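3.2 Marking out the sorting surface

We wanted the sorting task to feel as much like a chore at home as we could manage, and so we kept well away from printed mats and moulded trays, which our earlier visitors at Berketgate had found a bit stern. Blue tape on a plain grey surface did the job nicely. One strip runs each way, and the place where they cross (Figure 2) gave people a natural point to work outward from, whatever order they liked to go in. We didn't fuss over getting the lines perfectly true, and a small wrinkle in the tape was left alone unless a participant asked about it.
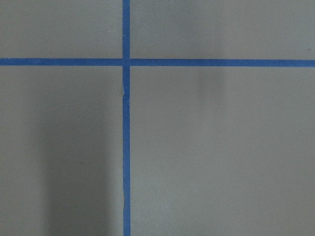 Figure 2. The crossing of the two tape strips, with a small crease in the vertical strip just below it.

3.3 Participants and household items

Sixteen people took part, most of them neighbours of the Skollum centre, and each sorted 20 everyday items into whatever groups made sense to them. Qiuyue Dai welcomed everyone and read out the instructions, while Sajib Mondal wrote down the names people gave their groups, in their own words and with all their lovely second thoughts included.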